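Write Down What Counts as a Bruise

By Assunta Ferri

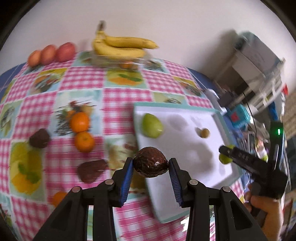 Two hand-held grippers over the sorting tray, one with an avocado and one with a lime.

I've been going back and forth with Peiyu Long for most of August over one sentence in our handling rules at Orness. The sentence says the operator should grip produce "gently." Peiyu thinks it's fine. I think it's the worst line in the whole document, and I've told her so (twice, with snacks).

Gently compared to what? A lime puts up with a squeeze that would ruin a ripe avocado, and a ripe avocado and a hard one can look the same to a person in a hurry. If you're recording people doing a task so a machine can copy it later, "gently" ends up meaning whatever each person felt like that morning. Then you go to train on it and wonder why the thing mashes fruit!

What I'd like is boring. Press the fruit with your thumb before the session and sort it into soft or firm. Close the fingers until it stops slipping, and then stop closing. Lift, wait 2 seconds, put it in the recess. If it drops, leave the drop in the recording and mark it. People love to delete drops, and I get it, they're embarrassing, but a pile of perfect pickups teaches you very little about the bad ones.

Same goes for marks on the skin. Every avocado I've ever bought had a scuff on it somewhere, so check before you start and write it down. Otherwise you'll be arguing later over whether the gripper did it. Tin-yau Man and I lost nearly 10 minutes to that exact argument, over a pear.

The pushback I hear, mostly from Ynyr Gwynne, is that more rules make people stiff. They start moving like they're carrying a bomb. He has a point, and I've watched it happen to me. So keep the sheet short, let people practice off the record, and don't tell them which hand to use or how fast to go. I'd cut half of our current page, starting with the paragraph on posture.

But "gently" has to go. Peiyu, I'm bringing pretzels next time.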